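Print this page
E-mail this page

Jenside Linen Reuse Project
Progress report to the Novoden Fund
July 13, 2020

You asked for a short report this time, and having seen the length of our last one, we understand why.

The project still does what it said on the application: we take in used bedding and household cloth, sort it, wash it, mend what can be mended, and pass it on to families moving into unfurnished housing in Jenside. What has changed since April is nearly everything about how we do it.

Where we are against the plan

Collections stopped for most of the spring and started again with a drop-off window at the side door of the Grecu building. The window was meant to be open to the public all day. It is open in the mornings, which is as much as we can staff, and the public has taken this news well by leaving bags there in the afternoons.

So far this year we have passed on 3385 items. A pillowcase counts as one item and so does a king-size comforter, a method we inherited and would not defend at length. The plan had us ahead of that figure by now. We expect to make up part of the gap in the fall, when people move house and find out what was in the hall closet.

We have delivered full bedding sets to 23 households through the Sindska housing office. A full set means a fitted sheet, a top sheet, a cover, two pillowcases and a blanket. Matching was never promised. Two households asked whether it could be, and we have started keeping pairs together with a loop of string, a system so simple that it took us a year and a half to think of it.

Mending

The mending bench has done better than the rest of us. Four of the six sewing machines are in working order, and the fifth works if it is not asked to go backward. We got through the backlog of torn hems by the end of spring and have moved on to fitted sheets with dead elastic, of which the supply appears to be endless. New elastic costs less than a new sheet, but only just, and the time it takes is not in the budget at all. We would like to talk about that line before the next payment.

The sixth machine is still waiting for a part. The supplier says it is on its way and has said so with great consistency.

Sorting

Last year we sorted by size, and a good many covers went out without anyone looking hard at the middle of them. We now open every piece out flat before it is folded, which has slowed us down and cut returns to almost none. Small cloths and patterned pieces are sorted separately from the large bedding, as they tend to vanish inside a duvet cover and turn up again in somebody's new home. 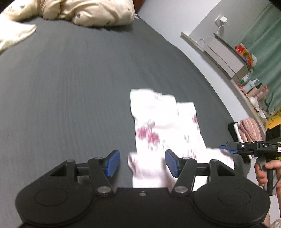 The labels are the weak point. Many older sheets have lost theirs, so size is a matter of holding the thing up and having opinions. We have marked the sorting table with tape at the common mattress widths and the opinions have died down a little. Anything we still can't place goes in a bin marked "probably full," and most of it probably is.

Money

Spending is under budget on transport and over on detergent, and the two come close to canceling out. The van was off the road for much of the spring, so the savings there should not be mistaken for good management. A full statement is attached. The column headed "other" is mostly shelving – we have corrected the heading for next time.

What we need from you

A decision on moving the unspent transport money to mending supplies. Agreement that the drop-off window can stay at half days until the end of the year. And, if it is possible, a shorter version of the equipment form, which currently asks us to give the serial number of the string.

The next delivery list from the Sindska office is due at the end of the month, and we will send you the updated totals once those sets have gone out.

Print this page
E-mail this page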